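Research > Manipulation Group > Project Galleries > Grouping by Contact

June 18, 2026
By Ekaette Idahosa, Manipulation Group, Cavodeo Institute

Grouping by Contact: Project Gallery

The Manipulation Group has completed the second phase of its study of non-grasping rearrangement, the task of bringing loose objects on a flat surface into a requested grouping by pushing alone. The method, known internally as Kernex, was developed under the direction of Dr. Yolandi Sibiya. This page gathers material from the work for partners, prospective students and members of the public who have asked to see it. A full account, with the training procedure and the statistical analysis, will appear in the group's technical report in December.

The question behind the study is a simple one. When a person tidies a desk, very little is picked up. Pens are swept together and a cup is nudged aside. Most robot systems still treat each object as something to be grasped, lifted and put down again, and this is slow when the objects are small and the goal is only that certain things should end up next to each other. Kernex plans a short sequence of straight pushes, looks at the board again after each one, and revises the remainder of the plan.

The request is given in plain words, such as "put the red and green pieces together and the blue and yellow pieces together." The system turns that sentence into a set of pairwise relations between pieces. It is not given target coordinates. Any arrangement that satisfies the relations is accepted, and the policy is free to choose where on the board each group should form.

Training used 800 recorded demonstrations, collected by Nomvula Makhubela and Henok Wako over one winter term. Operators were asked to work at their own pace and to correct their mistakes in the recording. Earlier trials had shown that a policy trained only on clean demonstrations did poorly once a piece had rolled or turned in an unexpected way.

Evaluation followed a fixed protocol. Each run was limited to 40 pushes. A run was counted as successful when every piece touched at least one other member of its own group and no piece touched a member of the other group. Starting layouts were drawn at random, and the same 30 layouts were used for every version of the policy, so that results could be compared layout by layout.

The most frequent failure in the first phase was the broken cluster. A group would be nearly complete, and the push that delivered the last piece would scatter the others. The second phase added a penalty for disturbing pieces already in place, together with a slower approach over the final 15 millimeters. Of the two changes, the slower approach had the larger effect. Cylinders remain harder to place than cubes, and pieces with points or lobes tend to rotate on contact.

Gallery
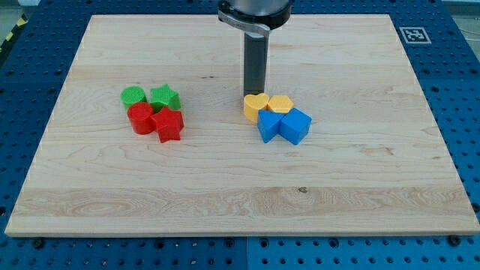 Two groups on the maple-toned board: green and red to the left, yellow and blue to the right, with the tip of the finger just above and behind the yellow pieces.

The shapes within a group differ by design. Stars, cylinders, a heart, a hexagon, a triangular prism and a cube meet one another along very different faces, and a policy that has learned only to press flat sides together will not manage them. The relations in the request refer to color alone, leaving the policy to deal with shape by itself.

Acknowledgments

The group thanks Dragica Mladenović for the design of the evaluation protocol and the Pillay Fund for its support of the first and second phases. Computing time was provided by the Solton Center. Requests for the layout files may be sent to the group office.

Comments (4)

M. Terrell
Is the order of the pushes decided at the start, or can it swap to a different piece halfway through? I could not tell from the text.

Henok Wako
It can swap. The plan is rebuilt after every push, and the next piece is often a different one from what the previous plan had in mind.

graspless
Would like to see results with a board that has some tilt. We tried something similar with sweeping and the cylinders were a misery.

R. Aldana
Please post the layouts along with the report if you can. Also, does touching across groups count as a failure even if it happens only in the middle of a run and is fixed later?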